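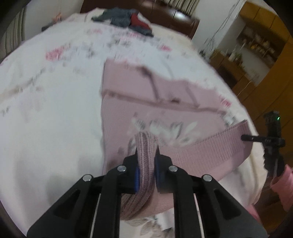 Pink knitwear on a flowered bedspread, with a pair of blue-padded fingers on the fold.

The folding department at Talura used to be a long table, a radio and a dispute over the radio. The radio is still there. The table has mostly gone, and a good part of the work has moved into bedrooms.

Talura hires out and launders clothes for people who would like a wardrobe without owning one. Everything comes back creased, in a bag, smelling of somebody's December. For years 96 people straightened it, folded it and sent it out again. Then the company bought a folding line from Brulletti, which handles a shirt beautifully and treats a jumper as a personal insult.

Knitwear is the trouble. A shirt has edges and opinions. A jumper stretches when you pick it up and goes on stretching while you decide what to do about it. So the folders have been asked to teach the machine, and they do it with a black gripper in each hand, pinching and turning the cloth with two fingers apiece where they once used ten.

"It's like doing the ironing in oven gloves," one of them told me. She has folded for a living since she left school and can do a cardigan while looking out of the window. With the grippers she has to look at the cardigan.

Much of this is done at home, on beds, because the machine is meant to cope with more than a clean white table. Patterned covers are welcome. So are heaps of other clothes left lying at the pillow end, which several folders regard as the first workplace policy they have ever met in full. The pay is by the hour and the same as on the floor - a point that took the staff side most of a winter to win. The first offer was by the garment, and was made by someone who had plainly never tried to get a ribbed cuff to lie flat.

What has changed is harder to put on a payslip. The folders miss the table, even those who hated the radio. They like the mornings. One man has found that he folds his own washing badly now, out of what he calls principle. Another says she has started to notice her hands, and to wonder how she ever explained to them what to do.

Brulletti's line at the Ondieki Road depot gets through 215 shirts in an hour. It has yet to be let loose on a jumper without someone standing by. The company's plan, a handsome document called Ginano, has knitwear going fully automatic by 2033 and promises that the folders will become "garment flow supervisors". I asked three of them what that meant. Two thought it was watching the machine. The third thought it was the old job with a lanyard.

Meanwhile the jumpers keep coming. On the afternoon I visited the depot there were 98 of them in the crate by the door, waiting to be taken home.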